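About Lindgren

Lindgren is a small school of hat making and hat repair. We teach evening and daytime courses, take in repairs from the public, and keep a lending library of hat blocks for former students. We work from the upper floor of an old grain merchant's building, above a shop that sells sewing machine parts.

How the school started

Tyyne Pesonen learned millinery in a theatre wardrobe department and ran her own workroom for 11 years before taking on students. The first classes were held in the evenings at her cutting bench, with two people at a time. When the workroom next door came up for lease, she took it and put in a proper steaming area and a sink.

Gerrit Van den Broek joined in the second year. He had been repairing felt hats for farmers and stock agents, mostly by mail, and brought his customers with him. The repair side of the business dates from then and still pays a good part of the rent. Sunita Doucet came later to teach straw and summer hats, and Noemi Pruitt runs the office, the bookings and the block library.

The name comes from the street where Tyyne had her first workroom. There has never been a Mr or Mrs Lindgren, although we still get letters addressed to both.

What we teach

Our main course is the Foundation Certificate, which runs from February to the end of the school year. Students attend two evenings a week and make a blocked felt hat, a sewn cloth hat, a straw and a piece of their own design. There is no entry test. You will need to be able to thread a needle and use a domestic sewing machine in a straight line.

Shorter courses run through the year:

Soft hats and caps. Pattern drafting, brims, linings and sweatbands. Cloth, canvas and suede.

Felt blocking. Fur felt and wool felt, steaming, stiffening and brim finishing.

Straw. Plaited and woven straw, wiring an edge, and mending splits.

Repair for beginners. Bring one hat of your own. We will tell you on the first night if it is beyond saving, and lend you one to work on if it is.

Class sizes are kept small because of the number of steamers. We have looked at adding more and the wiring in the building won't take it.

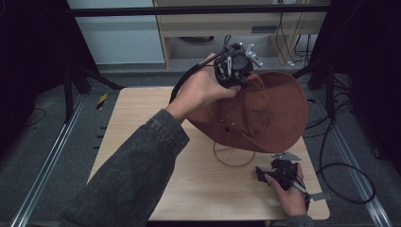
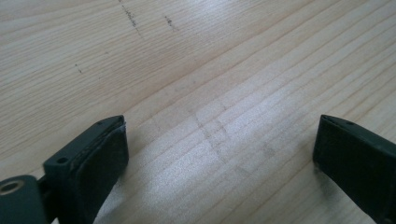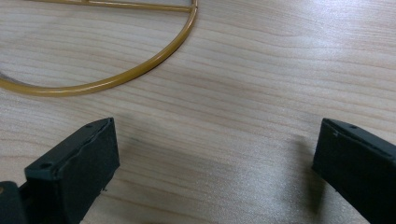
The repair counter

The counter is open to the public in the afternoons until 5 pm. Most of what comes in is everyday headwear: bush hats with a split crown, caps with a worn peak, sun hats that have been through the wash. Gerrit looks at each one and gives a price before any work is done. If the repair would cost more than the hat is worth, he will say so, and the decision is yours.

We replace sweatbands, re-block crowns, re-stitch brims, fit new chin cords and reline. We do not dye hats. We used to, and the colour was never reliable enough for us to put our name to it. We can suggest a dyer if you ask at the counter.

Please brush off loose dirt before you bring a hat in, and don't try to remove a grease mark yourself with dishwashing liquid. It usually leaves a ring that is harder to shift than the grease.

The block library

The library holds 443 blocks. The greater part came from Irel, a hat factory that closed when its owners retired, and was bought by Tyyne as a single lot. Some of the crown blocks are cracked and have been pinned, and these are marked on the card. The brim blocks are in better condition.

Former students can borrow up to two blocks at a time for a month. There is a deposit, which is refunded when the block comes back clean. Starch left on the wood is the most common problem – a damp cloth on the same day will take it off. Sizes are stamped on the underside, but several factories used their own numbering, so check against the chart in the office before you take one home.

Noemi has been working through the collection to make a catalogue with measurements. The crown blocks are finished. The children's sizes and the odd shapes are still to be done.

Who comes here

Our students are a mix. Some work in costume or fashion and want a skill to add to what they have. Others have retired, or sell at markets, or have a head size that the shops don't cater for. Efe Oyelaran took the Foundation Certificate as a night student and now teaches the cap course, as well as making to order under the name Skirano from a shed at home.

We offer a reduced fee to concession card holders and to anyone travelling more than two hours each way. Ask Noemi for the form. Fees can be paid in instalments over the length of the course.

Finding us

The entrance is at the side of the building, through the green door. There are stairs and no lift. If stairs are a difficulty, ring beforehand and Gerrit will bring repairs down to meet you at street level. Parking behind the building belongs to the shop until 6 pm, after which students are welcome to use it.

Enquiries about courses are answered by email within a few days during term, and more slowly over the summer.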